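Fusico Opens Parstead Data Floor to Teach Two-Armed Robots the Fiddly Stuff

TIRKENTON, June. For immediate release.

Okay, I've been itching to share this one! Fusico has opened its new data floor at our Parstead building in Tirkenton, and as the person who gets to run the place, I talked our communications folks into letting me write the announcement myself. (They took out four exclamation marks. I put one back.)

The short version: we're collecting examples of two-armed electronics work, things like picking up wiring and reaching in around a crowded circuit board, and we're using them to train Aidoo, our learning system for assembly and repair benches. A person guides the arms through a job, we record it start to finish, and that recording becomes one example for Aidoo to learn from. Then we move the parts a bit and do it again. And again.

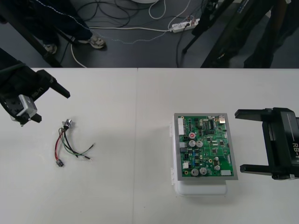
We're opening with eight stations, and each one has its own operator and its own set of tasks. The plan is to record up to 200 examples per station on a working day, which sounds like a lot until you remember how short most of them are. A typical run lasts 30 seconds. Operators swap tasks after lunch, partly to save their sanity and partly so Aidoo doesn't end up learning one person's habits.

People ask me why we picked wiring. Well, boxes and blocks hold their shape when you grab them, and wires don't! They sag, they spread, they catch on things, and the same bundle looks different every time you put it down.

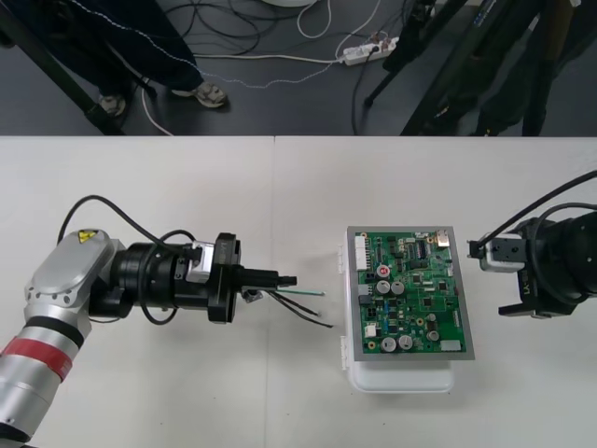 I get asked a lot about what makes a good example, and my answer has changed since we started planning this. I used to want every run smooth and quick. Now I'd much rather have variety. Take a grip like the one here, with three wires pinched together, the two black ones fanning out and the green one showing a stripped end. Shift that grip a little and the loose ends point somewhere new, so we want plenty of versions of it. We keep the clumsy attempts too, labeled as such, and our reviewers check every run before it goes anywhere near training.

Boards are the other half of the work. There are tall parts, short parts and connectors tucked between them, and a grip that's fine from one side can be hopeless from the other.

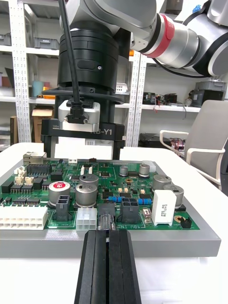
Our first task set covers 70 bench jobs, and we'll be adding more through the fall. If your shop has a job that drives everybody up the wall, please send it to us! We're looking for partner companies willing to lend sample boards and cable assemblies, and we'll share what Aidoo learns on your parts with you first.

Tours of the Parstead floor start next month, mornings only, beginning at 9:30. Groups should be small, and closed-toe shoes are a must. To set up a visit or talk about lending parts, contact the Fusico press desk in Tirkenton and ask for the data floor.

About Fusico
Fusico builds learning software and training data for two-armed robots used in electronics assembly and repair. The company is based in Tirkenton.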